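About Drallo
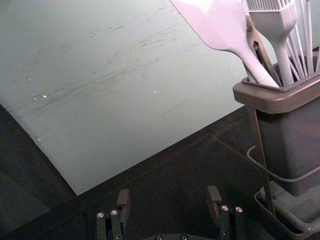
Wrist camera view at a kitchen station: worn board, utensil holder, open gripper.

Drallo records examples of robot arms doing household work and supplies them to teams that train learning systems. We do not build arms and we do not train models for sale. Our product is the recording, its labels and the notes that go with it.

The company started as a side project at Flostero, a maker of test fixtures, and became a separate business when the recording work outgrew the space. The main site is in Tunstall. A second, smaller site in Drusham handles storage, review and delivery.

What we record

Most of our work is done at kitchen stations. A station is a work surface, a set of everyday objects and an arm with a two-finger gripper and a small camera at the wrist. An operator drives the arm by hand control from start to finish of a task. One complete run is called an episode. Typical tasks are taking a utensil out of a holder, putting it back, moving a board, and wiping down a surface.

Objects are bought used where possible and stay in service after they become scratched or stained. A system trained only on clean, new items tends to do poorly on a board that has been cut on for years. Tall holders with several utensils in them are a standing part of the set: handles overlap, metal reflects the room lights, and thin wires are hard to separate at wrist camera resolution.

The October release contains 1,671 episodes. Failed episodes are included and marked as failed. Clients who do not want them can filter on the outcome field.

How a session runs

The operator gets a task card giving the goal in one sentence. The card does not say which way to approach the object or where to grip it. Start positions are drawn from a list before each episode, and the objects are shifted or turned to match. After 5 episodes of one task the operator changes to another, which keeps habits from building up in the data. Sessions last around 4 hours including breaks.

Camera frames, joint positions and gripper opening are logged on one clock. If the streams drift apart by more than the set limit, the episode is dropped and the slot is run again.

Review and labels

Every episode is watched by a reviewer who did not record it. The reviewer marks the start and end of each grasp, enters the outcome, and writes a plain description of the task. When reviewer and operator disagree on the outcome, a second reviewer decides and both earlier entries are kept.

Labels are corrected after release if a client reports an error. Corrections go out as a numbered patch with a list of changed episodes. Files already delivered are never changed in place.

People

Elsie Mottram runs station operations and is the first contact for questions on task design. She wrote the current task card format and trains all new operators. Training takes 3 days, and episodes from that period are not released.

Working with us

Clients can license an existing release or order a new set. For a new set, send a task list, the arm and gripper type, and the camera positions required. A pilot batch is delivered first and the full run starts once the client has signed off on it.

Page last revised Fri 21 November.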